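Robot Learning from Demonstration
Handout 4: What the wrist camera is good for (and what it isn't)
November 2025
Notes by Lucía Montoya

Before we start: bring your plots from the last assignment. I'll be asking people to put theirs up on the screen, and I promise to be nice about it.

Last time we trained a policy by plain behavior cloning. You take what the robot saw, you take what the person made it do, and you fit one to the other. This time I want to talk about where the "what the robot saw" part comes from, and I'm going to lean on the Drellitix study that Malte Mühlbauer and I have been working on, mostly because I know where all its warts are.

The setup, quickly. We collected 904 demonstrations of household pick and place: drawers, shelves, bins, the usual. Every demonstration has two views, one from a fixed camera looking at the whole workspace and one from a small camera at the wrist. We trained the same network three ways, with the fixed view only, with the wrist view only, and with both. Then we ran each policy on objects and containers it had never met.

I went in sure that "both" would win by a mile. It did win, with 87 percent of the test runs finished, but wrist only was a lot closer than I'd guessed, and on anything involving a drawer or a deep tray you could hardly tell them apart. The fixed camera on its own was miserable at those. It makes sense once you think about it (the side of a drawer hides exactly the part you care about), but I still remember staring at that table and checking whether Malte had swapped the columns. He hadn't!

So why does wrist only work as well as it does? My favorite explanation is that the view is relative. The fingers sit in the same place in every picture, so "move until the thing is between the fingers" is nearly the same lesson whether the drawer is high, low, left or right. The network doesn't have to learn where the robot is in the room. With a fixed camera it does, and 904 demonstrations is really not many for that.

Now the bad news, and please write this part down, it comes back in the homework. A close view is a narrow view. The thing you want can be sitting right at the border of the picture, or outside it, and a policy with no memory has no idea which way to go.
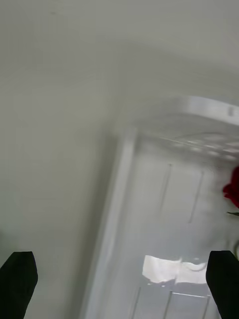
Shiny plastic is the other headache. A bright patch of glare slides along the surface when the camera moves, and a small network will happily treat it as an object. Pale walls are no help either, with so little texture on them that one step of motion looks a lot like the next. We got some of this back by feeding in 4 past pictures instead of one, and a bit more by randomly brightening patches during training. Neither one is a cure.

For the homework, use the Junesis split (it's the small one, 34 demonstrations held out for testing) and do the following:

Train wrist only with one picture, then with 4. Same seed, please.
Find two test runs where the versions disagree and write a paragraph on each. I want your guess at the cause, and I want you to say how you'd check it.
Optional: try the brightening trick and tell me if it hurts anywhere. It did for us on the Iglesias shelves and I still don't know why.

Reading for next time is the chapter on action chunking, first half only.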